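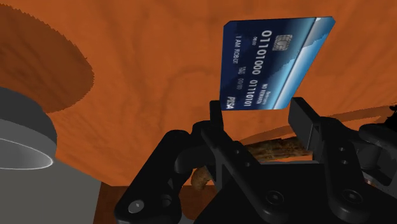
开场（灯暗下来之前先把水杯放到讲台左边）

大家好，谢谢各位午饭之后还愿意坐到这个房间里来。我知道隔壁那一场有真机演示，能听到电机响，能看到东西掉在地上，比我这边热闹得多。我今天没带真机，带的是一套软件，所以各位要是中途想溜去隔壁，我完全理解，麻烦走后门，前门的合页声音很大。

（等笑声，没有笑声就直接往下讲）

我叫Anum Jafri，在Warraich做抓取这一块。我们公司不大，做的是给社区食堂和小型咖啡馆用的台面整理机械臂，收餐具、收杯子、收客人落在桌上的小东西。我们在找一套仿真工具，找了很久，最后试用了Kulitz家的Junska套件。今天四十分钟，就讲我们怎么试的，哪里喜欢，哪里不喜欢，最后买了哪一档，为什么没买更贵的那一档。

先说清楚利益关系：Kulitz没有付钱让我来讲。试用授权是他们给的，跟任何一家公司去申请拿到的一样。他们的Sandrine Tessier坐在第三排，她看过我的提纲，看完说了一句“第五部分能不能温柔一点”，我没有改。Sandrine，你好。

（停一下，让她挥手）

现在投在屏幕上的是Junska的一张渲染图，夹爪正夹着一张卡。我会让它在这里多停一会儿，因为前半场讲的事都跟这张卡有关。后排的朋友可能看不清卡上的字，我念一下：持卡人叫I AM ROBOT，有效期00/00，权益写的是NO REWARDS，卡组织叫PISA。两串二进制数字，学过ASCII的朋友可以自己换算一下，是小写的h和u。我们组里为了这个hu是什么意思争论过整整一个下午，有人说是human的前两个字母，没有定论。如果在座有人知道，茶歇的时候请来找我。

一、我们为什么要找仿真工具

这一段不要讲太久，上次在内部讲的时候光这一段就讲掉了一半时间。

台面整理这件事，外行看起来最难的是盘子，因为盘子会碎。我们自己最头疼的是薄的东西：餐巾、吸管的纸套、收据，还有卡。客人付完款把卡落在桌上，店员希望机械臂别把它跟面包屑一起扫进垃圾口，希望它被好好拿起来，放进一个小托盘里，等客人回来取。听起来非常合理的要求，对吧？我第一次听客户提的时候当场就答应了，答应完回去的路上开始后悔。

一张卡平躺在桌面上，夹爪的指尖没有地方下去。压得太低会顶到桌子，压得高一点又夹空。就算夹起来了，卡是滑的，两指一夹，它会绕着接触点转。转了之后姿态就和你以为的不一样了，你往托盘的窄缝里插，插不进去。

这些事情在真机上一遍一遍地试，是可以试出来的，但是很磨人。我们的Razia Zaidi有一段时间每天就坐在机械臂旁边，夹掉了，捡起来，放回去，再按一下按钮。她很有耐心，比我有耐心得多，可是有一天她跟我说，她晚上做梦都在捡卡。我想这个不行，得让机器自己在电脑里面捡。

（这里可以喝口水）

所以我们要的东西说起来很朴素：能在软件里把一个台面摆起来，台面上有我们在店里会碰到的杂物，有一个差不多像我们那样的夹爪，能看到夹爪腕部相机会看到的画面，能反复重来，重来的时候最好每次都摆得不太一样。

二、Junska套件里有什么

这一部分给没用过的朋友。用过的朋友请忍耐我几分钟，或者趁这个时间想想hu是什么。

套件分成三块。第一块是场景库，标准档里附带100个桌面场景，材质和灯光都可以换。第二块是夹爪和手臂的模型，两指平行的、连杆式的都有，每个关节的限位、指尖的摩擦都开放给你改。第三块是渲染和记录，就是你在每一步能拿到什么画面、什么状态，存成什么格式。

场景库我多说几句，因为我们当时是冲着它去的。里面的物件有吃的，有容器，有各种随身的小东西。物件的画风不太统一，有的做得很细，有的就是一个干干净净的圆柱，灰的，什么贴图都没有。刚开始我有点嫌弃，觉得付了钱怎么还给我一个光秃秃的灰圆柱。用了一阵子之后我倒不那么在意了。对夹卡这个任务来说，旁边的大件只要体积在那里，会挡住路，会挡住视线，就已经尽到本分了。

卡就做得用心很多。芯片有触点的分格，数字是浮雕那种样式，还有一道从深蓝过渡到浅蓝白的弧形色带。各位看现在屏幕上，卡被夹住之后是斜着的，字都横过来了。我特别喜欢这一点，听起来有点奇怪，我解释一下：卡上有这么多不对称的图案，你看一眼画面就知道它转到了哪个角度，也知道哪一面朝着你。如果是一张纯色的卡，你和你的模型都要猜。我们后来给自己建模型的时候，也学了这个办法，凡是薄片状的物体，都往上面贴一点左右不对称的图案。

（提醒自己：不要在这里展开讲姿态估计，Sobia在后面会讲，不要抢她的内容）

夹爪模型方面，连杆都是真的在动的。有些工具为了省算力，把外面的连杆画成一个壳，指尖自己平移。壳看起来像样，可是遮挡就不准了。我们的腕部相机离手指很近，画面里有一大块是夹爪自己，自己挡自己的部分错了，后面就全错了。屏幕上这张，夹爪占掉了整个下半部分，有朋友看了可能会觉得构图不好看。做腕部视角的朋友会觉得亲切，我们每天看到的画面就长这样，大半是自己的手。

三、安装和头一个星期

我对软件的态度跟我对宜家柜子的态度差不多，说明书我会看，但是看得不耐烦。Junska的安装说明写得中规中矩，装下来没有遇到什么大灾难。有一处小坑，值得说一下：默认的单位设置和我们自己的夹爪文件不一致，导进去之后夹爪大得像一辆卡车，把整张桌子都盖住了。Sobia Ghauri当时站在我后面，看了一会儿，很平静地问我，是不是打算去夹一栋楼。

改单位的地方藏在导入面板的第二页，不在全局设置里。各位如果回去试，请先看那里，可以省下我浪费掉的那个上午。

头一个星期我们没有训练任何东西，就是玩。我很推荐这样做。领导如果问你们在干什么，就说在做验收前的熟悉，这是正经工作。Razia把她在真机上遇到过的各种倒霉情况，一个一个在里面重新摆出来：卡压在面包下面一点点，卡贴着杯子，卡一半伸出桌沿。能摆出来的她打勾，摆不出来的她打叉，然后我们拿着这张清单去跟Kulitz谈。

打叉的里面最要紧的一条是卡和桌面粘在一起。店里的桌子总有点黏，果汁、糖浆、擦桌布留下来的水膜，卡会吸在桌面上。Junska的接触模型里没有直接对应这个的参数。我们用了一个土办法，在卡的底面加了一个很弱的吸附力，抬到一定高度就断开。能用，谈不上漂亮。

四、怎么夹一张卡

好，这里讲正题了。

（如果时间已经过了十五分钟，跳过第一段，直接讲滑边法）

我们试过几种策略。最直接的是从上往下硬夹，两个指尖一左一右，贴着桌面往中间收，指望把卡挤得拱起来。塑料卡有点韧性，真机上偶尔能成功，成功的时候大家会鼓掌。Junska里的卡默认是刚体，拱不起来，所以这一招在里面怎么试都是失败。我提醒各位注意这件事，如果你在仿真里发现某个策略成功率是零，先问问是不是物理模型里根本没有这条路。

第二种是滑边法。一根手指按住卡面，拖到桌沿，让卡伸出去一截，然后夹爪转个方向从侧面夹。这个办法很稳，仿真里稳，真机上也稳。缺点是慢，而且桌沿必须是空着的，店里的桌沿往往坐着一位客人的胳膊肘。

第三种是找依靠。利用旁边的东西，比如碗沿、托盘边，把卡推过去，让它翘起来靠着，再夹。这个办法成不成全看旁边有什么。我们在Junska里把各种邻居都换了一遍，高的矮的，圆的方的，才慢慢摸清楚哪些邻居能用、哪些邻居会跟着一起跑。如果在真机上做这个，我们大概要把整个仓库的餐具都搬到工位上来，Razia听了一定会辞职。

夹起来之后还有一关，就是夹住的姿态。两个指尖都压在卡的下缘附近，上面一大截是悬着的，手臂一加速它就想转。我们的做法是夹稳之后停一停，用腕部画面重新估一次卡的角度，再规划往托盘去的路。停的那一下很短，客人不会觉得，可是放进去这一步就从容多了。

我们最后在仿真里跑的评测是300次一轮。每一轮桌面材质、灯光、邻居物件都随机换，卡的起始位置也换。为什么定这个数呢，老实讲是因为一轮正好能在午饭时间里跑完，吃完回来看结果，心情好坏也就定了。

背景的材质我想提醒一句。木纹，尤其是颜色很重的木纹，对分割很不友好。橙色木纹桌面配蓝色的卡，颜色差得远，好办。换成棕色木纹配面包，我们早期的模型就彻底糊涂了，把木纹里深一点的旋涡当成面包皮，认认真真地伸手去抓。我们看着那个夹爪在空气里合拢，又松开，又合拢，觉得它很可怜。后来在随机材质里特意加重了木纹的比例，情况才好起来。

五、不喜欢的地方

（Sandrine，对不起，还是按原来的讲）

首先是边缘。渲染快的那一档，物体边缘会有锯齿，各位如果坐得近，看屏幕上卡的蓝色跟橙色背景交界的地方就能看到。人看着无所谓，分割网络会学进去。我们有一个版本的模型，在仿真里分割得好极了，拿到真机画面上就把卡的边缘往里缩一圈。查了很久，最后发现它认的是锯齿。开高一档的抗锯齿可以解决，但是速度会掉，我们最后是混着用，一部分高质量，一部分低质量，另外给低质量的加一点模糊。

然后是文档。入门那几章写得很亲切，像有人坐在旁边教你。再往后，到了自定义接触模型那一章，口气突然变了，像是换了一个人写，而且那个人很忙。参数只有名字，没有单位，没有取值范围。我们给支持邮箱写过信，回信的人态度很好，内容就是把那个参数的名字又念了一遍。

再来是许可证。标准档一个席位每月300欧元，这个价格我们能接受。问题是席位绑定机器，我们组里大家轮流用一台工作站，没事，可是一旦想在家里的电脑上看一眼结果，就要先解绑，再绑，解绑之后还有冷却时间。我有一次晚上解绑了，第二天早上回到公司绑不回去，全组看着我喝咖啡喝到十点。

还有一个小小的抱怨，关于回放。回放只能从头开始放，不能从中间拖。你想看第几步卡开始转的，就得从手臂出发那里一直看过去。看多了人会困。Kausar Tarar给我们写了一个小脚本绕过去，他同意放出来给大家用，链接在最后一页的备注里。Kausar今天没来，他要我转告各位，脚本里有一处变量名拼错了，请不要写邮件告诉他，他知道。

六、跟Hellent比

肯定会有人问，所以我先讲了。

我们同时还试了Hellent。Hellent的路子不一样，它是按服务卖的，你把任务写清楚发过去，他们的人替你搭场景、跑数据，交回来给你。对没有人手的团队来说很舒服。我们收到的第一批数据质量很好，画面也比Junska的干净。

没有选它有两层考虑。一层是来回的时间，我们的任务天天变，今天客户说托盘换成圆的，明天说卡要正面朝上放，每变一次就要重新沟通一次，等上几天。另一层比较私人，我们组里的人喜欢自己动手摆桌子。Razia摆出来的那些倒霉情况，写在需求单上真的很难写清楚，她自己摆只要几分钟，摆完还要得意一会儿。

如果各位的任务很固定，一年改不了几次，我会建议认真看看Hellent。如果像我们这样每个星期都在改，Junska更顺手。这是我们一家的经验，别家的情况请别家自己判断，我不想因为这句话在走廊上被两边的销售同时拉住。

七、到真机上怎么样

大家最关心的应该是这个。我手里没有漂亮的曲线图，我们当时没有按做论文的规矩来记录，后来补也补不齐，所以我只讲感受，请大家按感受来听。

滑边法从仿真搬到真机，几乎没有费什么功夫。摩擦系数调了两次就能用了。找依靠的办法搬过来费了一番周折，主要是真的碗比仿真里的碗轻，一推就走。我们回头把仿真里的碗改轻，重新训，再搬，才像样。姿态重估那一步搬得最顺，我觉得要归功于卡面图案的那个做法。

黏桌子的问题，前面讲的弱吸附力起了作用，但是碰上真正的糖浆还是没办法。我们现在的处理是让它试两次，不行就亮灯叫店员。店员过来用指甲一抠就起来了。我每次看到都很羡慕，指甲真是好东西。Sobia已经在画一个带薄刃的指尖，六月应该能装上去试，到时候不管成不成，我都很愿意再来讲一次。

八、买哪一档，给想试的朋友几句话

Junska分标准档和工作室档。工作室档多了批量调度和40个工业类场景，传送带、料箱这些。我们做餐桌，用不上料箱，批量调度Kausar自己写的那一套也够用，所以我们留在标准档。如果各位做仓储，那边的场景应该对路，我没有细看，不敢多说。

申请试用的时候，在备注里写清楚你们的夹爪型号和要夹的东西。我们第一次申请时备注是空的，拿到的是通用授权，后来补充说明了，对方才把连杆夹爪那一包开给我们。写清楚能少等一轮。

试用期里请先做那张打勾打叉的清单，由平时最常在真机旁边捡东西的那个人来做。我当时想自己做，幸好没有，我列出来的只有六条，Razia列了满满两页，而且她列的每一条都是真的发生过的。

带着自己的物件进去试。套件里自带的物件再好看，也不是你客户桌上的那些。我们扫描了店里的托盘和杯子，导进去之后马上就发现托盘的缝太窄，夹爪的手指根本伸不进去。这个问题在买套件之前已经存在半年了，大家一直以为是控制不准，最后是把托盘换掉解决的。客户那边听说之后沉默了一会儿，很客气地说，那就换吧。

提问环节备忘（不投屏）

有人会问能不能夹软的东西。答：标准档里布料能做，但是慢，餐巾我们试过，一轮要跑到第二天，所以餐巾暂时还是在真机上练。

有人会问画面里那块像面包的东西能不能单独抓。答：可以当作任务目标，也可以只当邻居，我们两种都做过。抓它的时候记得把表面摩擦调高，默认值偏滑。

有人会问为什么用腕部相机，不在头顶装一个。答：头顶我们也装了，两个一起用。店里的吊灯位置千奇百怪，头顶那一路时好时坏，腕部这一路跟着手走，比较可靠。如果追问标定，请Sobia接。

有人会问客户的真卡信息怎么保护。这个一定要认真答：真机上的腕部画面在本机处理完就丢掉，不上传，调试时用的都是我们自己做的假卡。

价格以外的商务问题一律请Sandrine回答，先跟她对一下眼神。

如果没有人提问，就把hu的问题再问一遍，请知道的人举手。

结束后记得拔掉自己的转接头，上次落在讲台上，被Sobia说了一路。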